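Visit report: Drondent open day, Kavton showroom
August, morning session, 9:30 to 1:15

Purpose of visit: to look at shelving for packaged breakfast goods before the dry grocery side of the Fallmont store is refitted. The present run was put in secondhand and has been patched with parts from at least two other systems. A secondary purpose was to check lead times and to see the label rails, which can't be judged from the catalog.

## Getting there and layout

Kavton is 27 miles from Fallmont by the county road. The showroom is behind the Drondent warehouse, and the sign faces the wrong direction for anyone arriving from the east. Parking is adequate. Registration is at the side door, where a floor plan and a price list are handed out. The price list was the spring edition with a correction slip stapled to the back. Page four of the slip replaces page six of the list.

The showroom is 4,000 square feet on one level. Refrigerated cases are nearest the entrance, then produce tables, then dry goods along the rear. Checkout counters are in a separate room that was locked until 11:00. I went to dry goods first and worked back toward the door.

Lighting in the rear section is more even than in our store, so color and legibility will look better at Kavton than they will in Fallmont. Any finish chosen should be checked against a sample under our own fixtures.

## Breakfast display

The breakfast display is stocked with retail packages, which makes it more useful than the bare shelving in the next section. Granola pouches and oat bites are on the upper level and cereal boxes are below. The shelf has a light wooden edge at the front, and the back wall is a plain gray-white. Against that background the label bands on the purely elizabeth. pouches separate well: light blue, orange and red can each be picked out without reading the flavor. The green BOBO'S box is the strongest color on the level.

Mixing pouches and boxes on one level is something we have avoided. Pouches slump when the row is partly sold, and a pouch behind another pouch tends to lose its face. One of the granola pouches at Kavton was mostly hidden behind its neighbors, with only the end of the name showing. With boxes the problem is smaller, as a box keeps its shape and can be pulled forward square. If we do mix them, pouches will need a divider or a shallow tray.

The wooden edge is a separate part, ordered by the running foot. It is held by screws from underneath. It can be replaced without unloading the shelf above, but the shelf it belongs to has to be cleared. The sales sheet calls it "natural light" and does not name the species. I asked for this in writing.
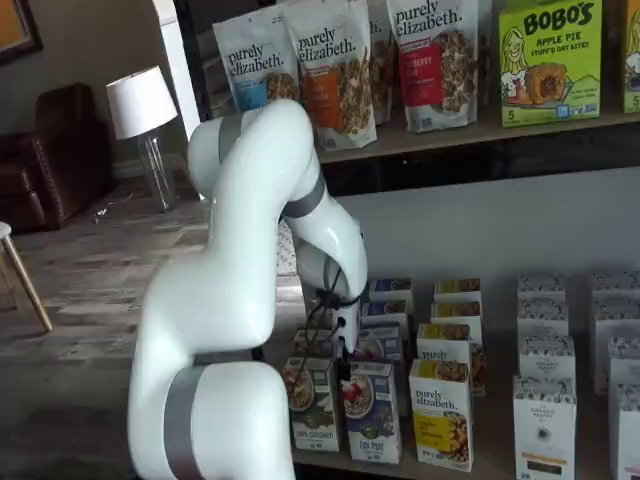

## Shelf spacing

Our current spacing is fixed by the old uprights, which have slots every two inches. The Drondent uprights have slots every inch. The difference matters for breakfast goods. Family-size boxes need most of the available height, and whatever is left over is either wasted or too tight for a hand to reach in and take the second box.

I had brought measurements from Fallmont and tried three settings on the bare unit in the next section:

- 12 inches clear: fits standard boxes with enough room to tilt one out. Too low for the tall boxes.
- 14 inches clear: fits everything we carry except two club packs.
- 15 inches clear: fits the club packs. Loses one level over the full height of the unit.

The 14-inch setting is the best compromise. The club packs can go on the base deck, where they are now.

Shelf depth is offered at 16 and 20 inches. The deeper shelf holds more, but stock at the back becomes hard to rotate, and our worst date problems are already at the back of deep shelves. I would take 16 throughout and accept more frequent filling. The aisle also gains four inches of width, which the delivery carts need.

Rated load for the 16-inch shelf is 227 pounds, evenly distributed. Cereal will not approach this. The figure matters only if the same shelves are later used for canned goods or bottled juice. The 20-inch shelf has the same rating with a heavier bracket, and the heavier bracket is priced separately.

## Label rails

Three rails were on display:

1. Clip-in, clear front, flat.
2. Clip-in, clear front, angled 30 degrees.
3. Adhesive strip.

The adhesive strip can be ruled out. We have it now on the baking section and it lifts at the ends. The angled rail is easier to read on anything below waist height, but it projects past the shelf edge and will catch on carts. The flat rail fits the wooden edge only with an adapter strip. The adapter strip was out of stock at the open day, so I could not see the joint. This is the main open question, as the wooden edge loses most of its value if a visible plastic strip has to run across it.

Label height is 1.25 inches on all three. Our printer is set up for 1.5. Either the template changes or the labels get trimmed, and trimming is not realistic across the whole section.

## Surfaces and freestanding racks
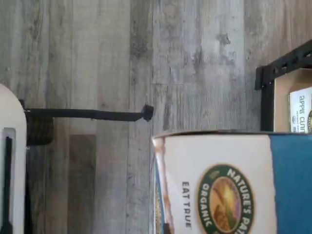 Surface finish was the part of the visit I had allowed the least time for, and it took the longest. Drondent sells panels and floor planks in a common range of patterns, so a base, a side panel and the floor can be ordered to match. Most visitors seemed to be asking about the plain oak pattern. I was more interested in the grays. The weathered gray plank pattern at the breakfast display has streaks of white, silver, charcoal and brown, with darker knots, and scuffs should be hard to pick out on it. A cream-white box such as the Nature's Path one, with the blue panel and the round green logo, stands out from it clearly. Darker packages may not. We carry several brands in brown or charcoal, and these should be tested on a sample board before anything is ordered.

The plank seams in that pattern are faint. I consider this an advantage. The stronger seams on the oak pattern draw the eye to any panel that is slightly out of level, and the Fallmont floor drops toward the loading door.

Black metal racks are available in the same section. The perforated top rail takes hooks and sign holders from the standard accessory range, so no special clips are needed. The accessory page lists a fixed hook, a swivel hook and a sign clamp. The swivel hook is not worth the extra cost for boxed goods.

Points noted on the racks:

- Powder-coat finish according to the sheet. Touch-up paint is sold by the pint only.
- Leveling feet are included. Casters are extra and raise the height by three inches.
- Backing is not supplied. Cardboard will serve for a short promotion. For permanent use I would ask for a metal or board panel and have it quoted as part of the rack.
- Boxes that lean can slide forward when the one in front is removed. A low front lip is offered and should be specified.

## Prices and delivery

Current list price for a three-foot section with base deck and four shelves is $143 before the wooden edge, label rails and end panels. End panels are needed only at the two ends of a run. Side panels between sections are optional, and I see no case for them.

Installation can be done by Drondent or by an outside contractor. Abubakar Store Fitting, which did the dairy wall at Fallmont, is on the approved list, and work done by a listed contractor keeps the warranty in force. I would use Abubakar again if the dates can be matched to delivery. The dairy wall was finished on schedule and the only fault was one kick plate, replaced the same week.

Lead time is five weeks for uprights and shelves in white or gray, and eight weeks for the wooden edge. Partial delivery is possible, with a second freight charge. It would be better to wait and take everything in one load – the edge has to be fitted before the shelves are stocked.

## Other sections

Produce tables: seen briefly. The slatted tops lift out for washing. No change proposed.

Refrigerated cases: not inspected. Our contract has two years left.

Checkout counters: room opened at 11:20. The belts were not connected. Counter height is one inch lower than ours. Brochure collected and filed with the others.

## Actions

- Obtain a sample of the weathered gray finish, minimum 12 by 12 inches, and a piece of the wooden edge.
- Obtain the adapter strip for the flat label rail, or a photograph of it fitted.
- Get the wood species for the edge in writing.
- Ask whether the $143 section price holds after the fall list is issued.
- Request dates from Abubakar for a night installation over two nights.
- Remeasure the Fallmont wall between the second column and the loading door. The figure on the old drawing does not agree with the one I took in June.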